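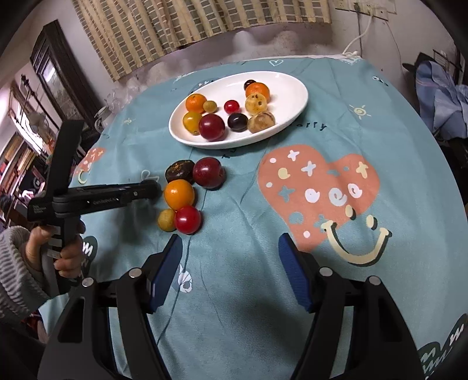 Trarkby customers keep telling us the oval one is the plate that never makes it back into the cupboard, and one wrote in March to say hers goes from breakfast toast to plums to a late cheese supper without leaving the table.

Lilness Oval Plate, white
By Daltitz

We love a plain white plate, and we love an oval one even more! The Lilness holds a good heap of small fruit without looking crowded, and the long shape leaves you room to reach in from either side. Mandarins, plums, cherry tomatoes, a few grapes – colours like that really sing on white, and on a round table an oval is a nice change from one more circle.

It's at its best over a patterned cloth. If yours has hearts or cartoon doodles all over it, a plain plate gives your eye somewhere to rest (and lets the cloth have its fun). Pale teal underneath is our favourite pairing so far, though we've had it on bare timber in the shop for months and never got tired of it.

Filling it
Put the big fruit down first, a plum or two near the front, then tuck the mandarins behind. Small things go in last, wherever there's a gap. Keep the glossy dark ones next to something bright. Leftover fruit can sit straight on the cloth beside the plate, which looks relaxed and saves you stacking. Very ripe fruit is better on the plate, as plum juice is a pain to get out of cotton.

Details
Colour: white
Shape: oval
Sold: singly, or in a set of 3
Item number: 486
Dishwasher: yes, top or bottom rack
Microwave: yes
Oven: no

Washing up
Warm water and ordinary dish soap will do it. Tomato and berry stains lift with a paste of baking soda left on for a few minutes. Please skip steel wool, it dulls the glaze. If you stack the set, slip a tea towel between each plate.

What goes with it
The Wyss fruit knives are small enough to rest along the rim and sharp enough for a firm plum. Daltitz also makes a deep Lilness bowl in the same white, handy for peels and stones.

Stock
The last delivery was 138 plates and nearly all of them went before the stone fruit did. More are on the way. Singles usually arrive first and the sets follow, so if you only need one, ask at the Trarkby counter or leave your email on this page and we'll send a note when they're unpacked. Pickup orders are ready after 2 pm.

Returns
Unused plates can come back in their box. If yours arrives chipped, send us a photo and we'll replace it, no need to post the pieces.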